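Home Courses Handouts Reading Room Contact

The Working Kitchen: Household Routines and How to Study Them
Handout for Session Four - Washing Up, Putting Away

9 min read

Welcome back, everyone, and thank you for the lovely pile of kitchen diaries you left on my desk last week. I read every one of them over the weekend with a pot of tea.

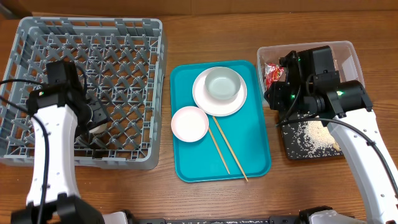

We finished last time with the question Tamsin Nepia raised right at the end, when half of you already had your coats on: why do so many household histories stop at the meal? You get pages on shopping, pages on cooking, a nice long chapter on who sat where, and then the plates vanish. It was such a good question that I have given the whole of this session over to it.

1. The job after the meal

Washing up is really a chain of small jobs, and people often use one word for all of them. There is clearing (getting things off the table), scraping, stacking, washing, rinsing, drying and putting away. When you interview somebody and ask "who did the dishes in your house?", you may get an answer that covers only the washing. In the Sarncombe interviews, which you have in your reading packet, plenty of people first said "my mother" and then, a few minutes later, described a brother drying, an aunt who wouldn't let anybody else touch the glasses, and a small child sent back and forth to the cupboard with the spoons.

So please ask about each step by itself. It feels slow and a bit silly the first time you do it, and you will worry that the person thinks you have never seen a plate before. Keep going! Bernice Owusu tried it on her own grandfather over the July break and came back with 20 pages of notes, including a wonderful argument about whether pans count as dishes.

2. Where things wait

Things in a kitchen spend a great deal of their lives waiting. They wait to be washed, they wait to dry, they wait for somebody tall to come home and put them on the top shelf. I like to call these spots resting places, and I would like you to mark them on your floor plans this week with a small circle.

Some resting places are bought for the purpose, like a rack or a drainer. Others are just habits - the corner of the counter where the lunch containers always end up, or the chair that holds the clean dish towels. The second kind hardly ever shows up in a drawing made from memory. You find them by standing in the room, or by asking "and where does it go until then?"

Polishchuk has a useful pair of terms here, which we will borrow. A "home" is where a thing is supposed to live. A "perch" is where it spends most of its time. In a tidy household the two may be the same place, and in mine they are barely on speaking terms. Esben Vigfúsdóttir asked in an email whether a perch turns into a home if everyone in the house knows about it. I think it probably does, but Gutov argues the other way in the second reading, and I'd like us to have that out together in class.

3. Air or towel?

Of all the topics in this course, drying is the one most likely to start a family quarrel. People who let things dry in the air tend to talk about time and cleanliness. People who use a towel tend to talk about finishing, about not leaving a job half done, about what the kitchen should be like when you go to bed. Listen for those words, and write them down exactly as they were said.

In the Sarncombe set, 73 of the 117 people interviewed said they used a towel for at least part of the load. Please be careful with this. It is one town, the questions changed a little partway through, and "part of the load" might mean a full dinner service or a single bread knife. I would be happy to see you quote the figure in your papers so long as you say where it comes from.

4. Company and talk

Mairéad Ó Riain's paper from last year's class is on the reserve shelf, and it is well worth an hour of your time. She noticed that people remembered conversations at the sink far more clearly than conversations at the table. Side by side, hands busy, nobody having to look at anybody - it seems to be a good place for telling the truth, or at least for bringing up the thing you have been meaning to bring up. She is careful to say that her group was small, and that those who hated the chore may have been less keen to talk to her in the first place.

For this week

Read the first two chapters of Ginis and the short piece by Gutov.

Draw the floor plan of one kitchen you know well. Mark homes with a square and perches with a circle. Follow three objects from the table to the place where they end the day.

Write up to 900 words on what surprised you. Rough is fine, and so is handwriting, if I can read it.

Noreen Mac Mathúna will take the first half of the next session, on pantries and cold storage. She has asked that you each bring one question about shelves. I'll be there too, sitting at the back and trying not to interrupt.

Related handouts
Session One: What Counts as a Routine?
Session Two: Keeping a Kitchen Diary
Session Three: Who Sat Where
Session Five: Pantries and Cold Storage
How to Draw a Floor Plan Without a Ruler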